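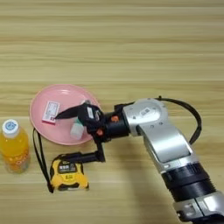
Orange drink, a pink plate and a tape measure on the table.

Dallent Community Orchard and Kitchen
Progress report to the Trakberg Fund
Second report, covering spring to the end of October

What a half-year it has been! When we last wrote, the lower field was still mostly bramble and the kitchen had no working hot water. Both of those are behind us, and we are delighted to report that the project is on schedule for everything except the boundary hedge (more on that below).

The orchard

All 32 fruit trees paid for by the first instalment are in the ground and staked. We went for older apple varieties on the upper slope, with plums and two quinces lower down where the soil holds more water. We lost one plum to canker in June and the nursery replaced it free of charge. The rest came through the dry spell very well, thanks to the watering rota and a great deal of mulch. Next year we will take the blossom off the youngest trees so that they put their strength into roots, so please don't expect apples from them yet!

There was fruit all the same. The four old trees by the gate, which we had half given up on before they were pruned, cropped so heavily that we ran out of crates and had to borrow bread trays from the bakery on Ferari Lane. We pressed 300 litres of juice over two weekends. Most of it went home with the people who had picked the apples, and the remainder was pasteurised and put by for the winter lunches.

The kitchen

Gajewski Joinery finished the worktops and shelving in May, three weeks later than planned but to a lovely standard. The new boiler followed in June. We now have a proper double sink, a separate basin for hand washing and enough storage to keep the preserving pans on site, so we are no longer carrying them back and forth in the back of a car. The environmental health visit in July raised two small points (a missing fly screen and the position of the bin), and both were put right the same week.

The monthly lunch has grown far faster than we guessed it would. The September one filled all 100 seats, and we had people eating soup on the steps outside, quite cheerfully. We have also begun a preserving morning, starting at 10 am, and the first jars of green tomato chutney are maturing now. Opinion is divided on the amount of ginger.

Money

Spending on the kitchen came in £2719 under budget, mainly thanks to the second-hand cooker and a kinder plumbing quote than the one in our application. With your agreement we would like to move this sum to the orchard side and use it for a rainwater tank and a length of pipe to the lower field. Carrying cans down the slope in August was the hardest job of the summer, and several of our older helpers had to give it up. The full accounts are attached separately.

The hedge

We had hoped to plant the boundary hedge in March. The old fence line turned out to sit inside our neighbour's land at the north corner, and it took until late summer to agree where the boundary runs. It is now settled in writing and on good terms. The bare-root hawthorn and hazel are ordered for this winter.

Coming up

The winter lunches start next month, with juice from our own trees on the tables. After Christmas there will be a pruning course, already nearly full, and the wassail in January. We would love someone from the Fund to come. Wear boots, as the path below the shed is still very muddy.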